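Notebooks > Cernadham shop > Hearing and gloves
Search entries Go
Reading time: 2 min

27 September 2022

Picking up from where I stopped last time, which was the ear plug question. I promised Graça Peixoto I would write down how the fitting went while it was still fresh, so here goes, and apologies to anybody reading who only wanted the glove notes (they're further down, I promise!).

We have two kinds of foam plug in the shop now, the old Josten ones and the new Forside ones that come on a cord. I fitted 18 people, one at a time, in the little office with the door shut. Everyone did the roll, pull and hold the way they normally would, and I kept my mouth shut until they had finished, and that was the hard part for me. Most people roll the plug nicely and then let go far too soon, so it swells up half outside the ear. Graça was the best of the lot, she reaches over her head with the opposite hand and pulls the ear up and back like the leaflet says, and hers went in beautifully both sides.

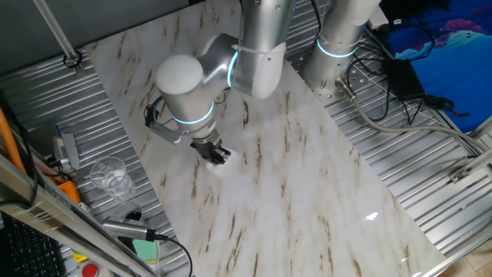

The Josten plug is stiffer and gives you a bit more time before it opens up again. The Forside one is softer and people liked it better for a full shift, but with narrow ear canals it was a fight, and three people asked to go back to the Josten. I think we should just keep both in the dispenser and let folks choose. A plug somebody likes is a plug they'll wear, and I'd sooner have that than the higher number on the box.

The cord got mixed reviews. Lovely for anyone who takes them out to talk, a nuisance under a coat collar, and I don't want cords anywhere near the drill press or the lathe. Uncorded only at those two, please. I'll put up a sign.

Stock: one box of 200 pairs of the Forside open, Josten down to the last sleeve. The reorder is on request 1063 and I've asked for the smaller size as well, if they have it.
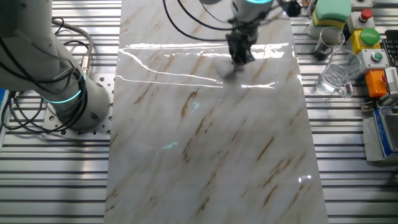 Now gloves. The Nedeljković cut-resistant pair has been through the wash four times and the palm coating is starting to lift at the base of the thumb on the right hand, left hand still fine. The knit itself looks good, no pulled threads that I could find with the magnifier. I'm going to keep washing them on the cool setting and air drying, and look again in October. Locker 2926 if anyone wants to try them on, but please put them back in the bag afterward, I lost half a morning hunting for them last time.

To do: sign for the drill press and lathe, ask about the small plugs, refit the three who switched back, and find out who has my good magnifier, the one with the light in the handle. I'd love to have it back before the next glove check.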